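Two Arms and a Takeout Order: My Review Project on the Storkier Kit
October, by Jiahui Feng
4 min read

So for my fall project I got to review a product instead of building one from scratch, and I picked the Storkier, a two-arm tabletop kit that's sold to small labs and schools. I'd only ever used one arm at a time before this (the Sakier in our intro class, which I still like a lot!), so I wanted to know whether a second arm is worth the money and the headaches.

The kit is listed at $2639 with both arms. The one-arm version is $1864. Setup took me most of an afternoon, and most of that was cable routing. The manual has 63 pages and I swear half of them are about where to put the zip ties.

For the job I went with packing a coffee order: cups, lids, straws, a carrier and a paper bag with handles. It sounds easy until you think about how many of those things squish.

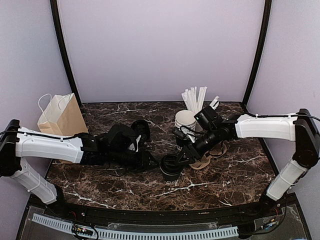 Both grippers at the lidded black cup, with the cardboard carrier under the right arm.

What I liked right away is the wrist cameras. When you're working from the side, the arms block your view of pretty much everything, and the carrier especially likes to hide under a wrist. With the wrist views up on my laptop I could line up the fingertips a lot better. The fingers themselves are pointy, with open gaps in them, and I worried they'd be too aggressive for paper. I'd still love a softer pair as an option, and Braner sells some, but they cost extra and my budget was gone.

My biggest complaint is the wiring around the wrists. There are loops of it, and I spent way too much time checking that nothing would snag when I planned a move close to the table.

The bag was my favorite part to work on, because handles are thin and floppy and they don't sit the same way twice. I wrote the routine so one arm takes a handle while the other waits close by. 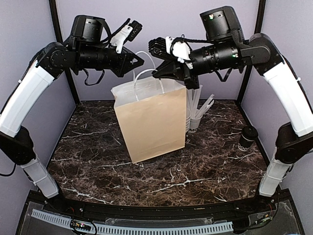

Right gripper closed on one handle of the kraft bag, left gripper standing by.

If I had another month I'd work on having the two arms share the lift, and I'd rewrite my carrier routine, which is kind of a mess (my code comments say so too). Would I tell another student to get the two-arm kit? Yes, if you have the desk space and somebody patient to help with the cables. If you only want to learn the basics, get one arm and save the difference.

Comments

mowat_fan: We use the Mowat at my school and the cable thing is the same. Velcro helped.

Priya: Did you try it with a full carrier?

Jiahui Feng: Not yet! It's on my list, right after fixing that routine.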